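Menddale College
Developmental Psychology, second half of term
Handout 7: What "attachment" can and can't explain
Apr 21, 2020

Read this before the seminar, along with the chapter by Krūmiņa in the course pack. It covers the lecture and adds a few things I ran out of time for.

1. Where we left off

Last time we went through the basic claims of attachment theory. A baby builds up expectations about whether a caregiver will respond. Those expectations shape how the baby acts under mild stress, and researchers sort the behavior into types (secure, avoidant, resistant, and later disorganized). Up to that point I have few complaints. The trouble starts when the types leave the lab and turn into an account of a whole life.

You have all seen the popular version. An adult takes a ten-minute quiz, learns that she is "anxious," and is told that this began in the crib. Ask what evidence would be needed for that last step. You would need good measures in infancy, good measures in adulthood, the same people at both ends, and some way of ruling out everything in between.

2. How stable are the types?

The answer depends on the sample, the age gap and the measure. Krūmiņa's chapter goes through a set of follow-up studies and is fairer to them than I would be. Points to take from it:

Stability over a few months tends to be higher than stability over many years. This should surprise no one who has met a child.

Infant measures look at behavior. Most adult measures look at how people talk about the past, or which boxes they tick. When the two agree weakly, one camp says the child changed and the other says the tests measure different things. The data often can't settle it.

Families stay put. If a child has the same parents, the same money worries and the same apartment at age one and at age fifteen, then a steady score may tell you about the apartment.

3. The Wurgate follow-up

We spent most of the hour on this one, so only the outline here. The team recruited 661 families through well-baby clinics and saw the children at twelve months and again at age nine. Kwesi Agyeman's paper reports that early insecure attachment "predicted" teacher ratings of aggression. Look at the table behind that sentence. The link is small, it holds for boys and not for girls, and it shrinks by about half once mother's depression is added. The abstract mentions none of the three.

I don't think Agyeman was hiding anything. It's all in the table. But the abstract is what gets quoted, and I have now read the claim in two parenting guides with the word "causes" in it.

Also look at who was missing at age nine. Families who moved more than once were mostly lost, and those are the families the theory has most to say about.

4. Sensitivity training for parents

If sensitive care produces secure attachment, then teaching parents to be more sensitive should raise security. This is a better test than any follow-up study, and I wish there were more of it. The Adura program gave parents six home visits with video feedback. Iman Berrada, who ran the trial, had 400 families in two arms. Parents in the program did become more sensitive on the coding scheme. Security went up a little, with a wide margin of error.

Dede Akolgo's reply asks whether parents simply learned what the coders liked to see. It's a fair question – the visits and the outcome used very similar tasks. Berrada's answer is that the coders were blind to group, which deals with a different problem. Be ready to say why.

5. Memory, a short detour

Some of you asked whether adults could just remember their early care. The "memory as storage" picture, in which an event is saved and later read back, doesn't survive much contact with the research on recall. People rebuild the past each time, using what they know and feel now. An adult interview about childhood is partly an interview about last year.

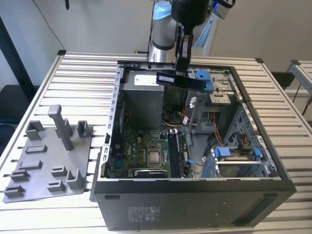
Fig. 3. A memory module held over an open desktop tower.

Early cognitive psychologists leaned on the computer comparison, and textbooks still do. Use it if it helps you study, but don't cite it as a finding.

6. For the seminar

Ekua Essien will lead both groups. Come with written notes on the following.

Pick one claim from a parenting book or website that mentions attachment. Trace it back to a study if you can. Many of you won't be able to, and you should write down where the trail stopped.

Akolgo suggests a different outcome measure for the Adura trial. Would a better result on it change your mind? Which way?

Is there any pattern of results at Wurgate that would have counted against the theory? If you can't think of one, say so and tell us whether that worries you.

The short paper is 1000 words, not counting references. Past papers from October are in the course folder – the second one is good on dropout and weak on nearly everything else.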